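Skusavier Self-Storage, Unit Block C
Walk-through checklist, June
Inspected by Raelene Harawira, notes typed up by I-seul Joo

Exit signs lit: Yes. One buzzes in the key of B flat.

Extinguishers tagged: 9 of 9. The one by the office is no longer holding the door open – thank you.

Hallway clear, 80 inches wide: No. Someone in 129 owns a sofa and a dream.

Shelf load labels (500 lb max): Present. Read by up to one tenant, judging by the sag.

Ladder feet: Worn. The Stinero ladder is retired as of 4:15 p.m. and should stop coming back.

Roof drip over C wing: Ongoing. The bucket has been upgraded to a larger bucket.

Gate closer: Slams. Zarham quoted for a new one and we are "reviewing" it.

First aid kit: All bandages, no scissors. Teeth are not an approved substitute.

Bins and cables: Pass with comment.
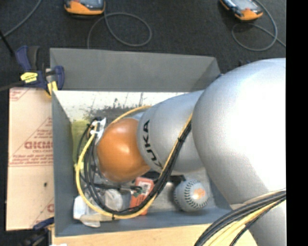
Item 9. Gray bin, black cables strapped along the arm.

Re-check: Hallway and ladder, before the end of the month. Bring gloves for the sofa.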